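The Long Loan

The Mekcombe reading room has finished its summer sort, and the results are in. We own 161 books we can account for, 40 we can't, and three that belong to the library in Utodthorpe and have done since before the roof was fixed. Utodthorpe has been very polite. They send a card every July.

The trouble started with the shelf by the window, which was meant to be for new arrivals. New arrivals got there, liked the view and stayed. By spring you could find a tide table, a cookbook missing its desserts and two copies of the same biography with different people's opinions in the margins. One reader writes "No" in pencil. The other writes "NO" in ink. We would like to seat them together at the supper.

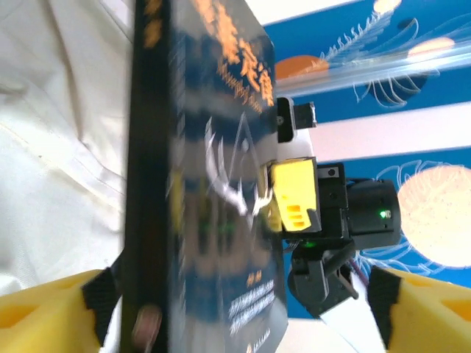 Gordon Caron has drawn up a new system. Fiction goes by author, travel goes by continent, and anything Gordon doesn't care for goes on the bottom shelf, where he can't bend down to see it. He says this last part is temporary. He also said that about the folding chairs.

Loans are now four weeks. They were always four weeks, but the slip inside the cover said so in a typeface last legible to our grandparents. If you have had a book longer than that, bring it back and drop it in the box by the door. There is no fine. There may be a look. 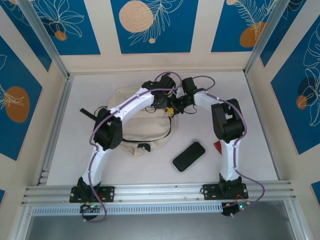
A word on donations. We are grateful for them, up to a point, and the point was passed when someone left 100 issues of a boating magazine on the step during a thunderstorm. Mekcombe is a fair drive from any water, except on that particular morning. Please ask first. Large-print mysteries are always wanted, as are picture books with all their pages. Encyclopedias are not, even the nice set, even if your uncle paid good money for it.

The back door still sticks - lift, then push. The reading room opens at 10 a.m. and closes when Gordon finishes his chapter.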